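Bonow kitchen arm project: equipment planning update, October

Hi all,

I owe you a proper write-up of where the equipment money stands, so here goes. Short version: we haven't bought the arm yet, we've spent very little, and I'm a lot more comfortable with the shopping list than I was when I wrote the proposal. The long version has some changes to the budget lines in it, so please don't stop reading yet!

When you approved this phase, the deal was that we'd do the planning in simulation first and only then ask you to release the hardware money. That's what we've been doing. The rendered kitchen is the one from the Nikzad layout pack (island, stools, back counter, the works), and we put a white single arm with a two-fingered gripper at the edge of the island and started giving it bottles to deal with. Bottles are most of what the Bonow site would ask of it, so I figured we might as well learn the awkward part early.

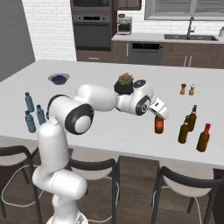

Inar's reviewer came back on the draft of this section with a fair point: the simulation tells you which bottles the arm can get to, but it doesn't tell you what the fingers cost to replace, and I'd like to see that number before the arm is ordered. I agree, and I've added a line for it. The original budget had one gripper and no spare parts at all, which was me being optimistic (okay, cheap). The new one has two full sets of fingers on top of the set that ships with the arm, and $500 set aside for pads and small bits we'll wear out along the way.

The other thing the reviewer asked about was the mount. I'd budgeted for a rolling cart, mostly so we could push it out of the way when people need the kitchen. I've changed my mind on that. A cart that's heavy enough to stay put costs nearly as much as a fixed base, and then you have to line everything up again each time you move it. In the simulation the base never budges, and all our reach planning assumes that. So the cart is out and a fixed floor base is in. It does mean we need an answer from the building people about drilling, and I don't have that yet. If they say no, we go with a weighted plate and I'll come back to you with the difference.

So far we've logged 373 simulated runs toward the reach plan. I'm not going to hand you a success rate, partly for the reason the reviewer gave and partly because I kept changing the setup between batches. What I do trust is the layout information. With a single arm on one side of the island, the order in which you pick things up matters a lot more than I expected – a tall bottle in front of a short one changes how the wrist has to come in, and some approaches that look fine on paper swing an elbow over something you'd rather not knock down. That pushed me toward the longer-reach model in the Torkero range. It's the more expensive of the two we had quotes for, I know. I've paid for most of the gap by dropping the second camera mount and the cart.
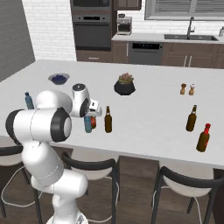 Simulated kitchen, gripper above the light blue bottle with a smaller red-orange one right behind it.

Crowded spots like that are why I want to keep the simulation license going after the arm arrives. I had it ending on delivery day in the first budget, and I now think that was a mistake. Being able to try a new arrangement at my desk before anyone risks real glass is worth the renewal, at least through the first stretch of testing.

On timing: Torkero quoted 13 weeks from order to delivery, and they won't hold the current price forever. The floor base ships separately and sooner. I'd like to order the base as soon as we hear about drilling, then the arm right after, so we aren't storing a big crate in the hallway with nothing to bolt it to.

What I need from you:

A yes or no on the longer-reach arm.
An okay to move the cart money over to the fixed base.
An okay on the finger sets and the $500 parts line.
The simulation license extended into the testing period.

The total stays inside what you already approved as long as the drilling goes through. I've put both versions of the base in the budget sheet so you can see what happens either way. I'm still chasing the electrician for a quote on the extra outlet by the island, and I'll add that line the minute I have it.

Thanks for being patient with all the line shuffling!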